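Brusturholm site news: packing room moves to recorded handling

The party tableware line at Brusturholm has been working alongside automated sorting since March. This item sets out what has changed for the people on the line, what has stayed the same, and what is planned for the rest of the year.

The old routine was simple and hard on the wrists. Plates came out of the carton in nested stacks, and each one was separated by hand, turned over, checked for cracks along the rim and put back in a sleeve. A full shift meant doing that for hours with a short break in between. The Drellton cell now handles the plain round plates from start to finish. Staff load the cartons and clear the jams.

Shaped plates are still a problem for the cell. Fluted sides give suction cups very little to hold, and shiny plastic confuses the sensors. For these the Cele project is collecting handling examples from people. A trained member of staff picks up and sets down the goods with a hand-held gripper, and the recordings go to the software team at Flerkeck. The sessions use ordinary furnished rooms as well as benches, so that the software sees different light and different backgrounds.

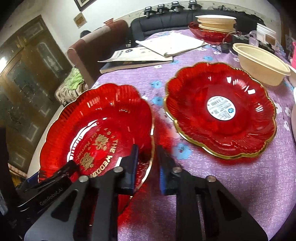 Red wedding plates and the hand-held gripper during handling work for the Cele project.

Fifteen people have been trained on the gripper so far. Training takes 4 hours and is paid at the normal rate. The work is slower than packing and there is no piece target attached to it. By the end of last month the group had recorded 2171 usable picks. Recordings where a plate is dropped are kept too, and they do not count against anyone.

Several people asked whether the recordings can be used to measure individual speed. They can't. Files are stored by session number and the shift office does not have access to them. This is written into the site agreement, and a copy is on the board by the lockers.

On jobs, the position is the same as in the spring. No one has been let go because of the Drellton cell. More than 14 shifts a month have moved from sorting to inspection, labeling and machine care. Those who moved kept their grade. Some have said they miss working in pairs, and the new rota puts two people on each inspection bench again.

Noise near the cell is still too high in the afternoon. Panels have been ordered and should be fitted in October. Until then, ear protection is required past the yellow line.

Anyone who wants to try the gripper can put their name down at the shift office before the end of the month. Glasses are fine, rings have to come off.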